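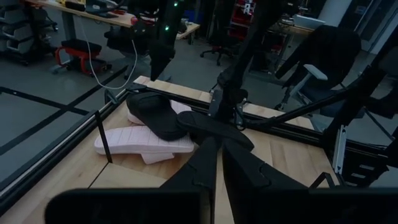 Clostex, le bras trieur de Clendent : notre avis après une saison à l'atelier de Mösli

On m'a demandé un avis court et je vais sans doute décevoir tout le monde, car je travaille aux retours depuis assez longtemps pour avoir beaucoup à raconter. Pour ceux qui ne connaissent pas la maison, nous recevons à Mösli les chaussures renvoyées par les clients des boutiques en ligne : des sandales, des claquettes, des chaussons, parfois des bottes quand arrive novembre. Elles viennent en vrac, souvent sans boîte, et il faut retrouver les paires avant de contrôler, de nettoyer et de remettre en rayon. C'est ce premier geste, l'appariement, que nous avons confié au Clostex.

Le principe est simple. On verse les chaussures en petit tas sur la table de bois, deux doigts noirs viennent en saisir une par le bord, la dégagent et la posent à côté de sa jumelle. Les claquettes de piscine sont son terrain favori : une semelle ferme, un bord bien net, pas de lacet pour s'emmêler. Même quand deux modèles sont mélangés, des noirs et des roses par exemple, à moitié glissés les uns sous les autres, il s'en tire plutôt bien. Les chaussons souples lui donnent plus de mal, et les sandales à lanières fines, franchement, je préfère encore les faire moi-même (avec un café, le mercredi matin, c'est presque agréable).

L'installation nous a pris 4 jours. Valentin Mayrhofer, qui s'est occupé des réglages, avait prévu moins, mais la table n'était pas tout à fait à la bonne hauteur et il a fallu reprendre les rails. Je note au passage que la notice est traduite à la va-vite et que le chapitre sur la pression des doigts mériterait d'être entièrement réécrit. Nous avons marqué deux sandales roses avant de comprendre que le réglage d'usine était trop fort pour la mousse. Une fois la valeur baissée, plus de trace.

Venons-en à ce qui m'intéresse le plus, c'est-à-dire nous. Avant, l'appariement se faisait debout, penché sur le tas, et l'on finissait la journée avec les reins en compote. Hermine Wallner avait demandé deux fois à changer de poste à cause de son épaule. Elle est maintenant au contrôle, assise, et elle y voit des défauts que nous laissions tous passer, des semelles qui se décollent, des brides cousues de travers ! Remo Schnyder a moins aimé le changement. Il était le plus rapide d'entre nous et il en était fier, à juste titre, et se retrouver à surveiller un bras plus lent que lui l'a rendu assez bougon pendant les premières semaines. Il a fini par prendre en main l'apprentissage des nouveaux modèles, mais je crois que la cadence lui manque, et je le comprends.

Parce que lent, il l'est. Notre meilleure journée est de 597 paires, et nous faisions mieux à la main quand l'équipe était au complet. Là où l'appareil se rattrape, c'est qu'il tient le même rythme à seize heures qu'à huit heures. Personne n'a perdu sa place, la direction s'y était engagée par écrit, et je conseille à tout atelier qui hésite d'obtenir la même chose avant la livraison. Chez nous cela a beaucoup détendu l'atmosphère. Reste que le poste laissé par un départ en retraite n'a pas été repourvu, et il serait malhonnête de ne pas le dire dans un avis comme celui-ci.

Quelques petites choses encore. Le bruit est modeste, on peut se parler à côté sans hausser la voix. Les embouts des doigts se changent en dix minutes, avec un seul outil, très bien. L'assistance de Clendent répond vite et gentiment, mais les pièces viennent de Putcombe et nous avons attendu un embout pendant 9 jours. Prenez-en d'avance à la commande. J'aurais aimé aussi un bouton de pause plus près de l'opérateur, car pour l'instant il faut faire le tour de la table.

Ma note : 7 sur 10. Je le recommande aux ateliers qui traitent surtout des modèles rigides et qui ont le temps de former leurs gens pendant les heures de travail. Pour les lanières fines, attendez la prochaine version, ou gardez un Remo sous la main.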